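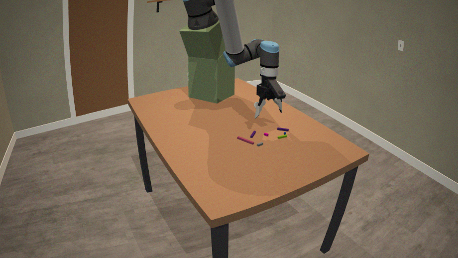 A robot arm reaching over a table with small colored rods, in a computer rendering.

Flood Letters From 1875 Go Online

Anyone who loves old weather has a treat waiting this month. The Nedard town library has put its whole collection of letters from the great Tolance flood of 1875 on the web, free to read, and it is a wonderful thing to get lost in.

The Tolance is a quiet river most years. In the spring of 1875 a deep snowpack melted in less than a week, with warm rain falling on top of it, and the water climbed over the mill dam and into the lower half of Nedard before breakfast. Two bridges went. So did the tannery, a long row of stables and most of the town's firewood, which people downstream in Clorkon were still pulling off their fields in June.

The collection runs to 2841 pages. Much of it comes from the Wróbel dry goods store, whose upstairs rooms stayed above the water and became a kind of post office for the whole street. Families left notes there for relatives they couldn't find, and the store kept nearly all of them, along with its own account books (mud stains and all!). One note asks whether anybody has seen a brown cow with a rope on. Another, in a child's handwriting, gives the height of the water on the parlor wall, measured in hymn books.

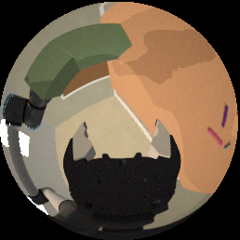 So far 2562 of the pages have been typed out in full, so you can search them for a surname, a street or a word like "ice" and get results in seconds. The rest can be viewed as scans while the typing goes on. Some of those are hard going, with faded ink and lines written crosswise over other lines to save paper, but they are well worth a try if you have good eyes and a free evening.

There is also a new map that follows the water street by street through that first day. It draws on the letters themselves, and it settles an old argument about whether the flood reached the church steps. It did - and went past them, up to the third pew.

Clorkon gets its share of attention too. A set of letters from farms there describes the silt that covered the low pastures, and the very fine crop of pumpkins that grew in it the following year.

The library is holding an open evening on Saturday at 8 in the main reading room, where the original Wróbel account books will be out on display. Entry is free, and families with flood letters of their own are welcome to bring them along for scanning.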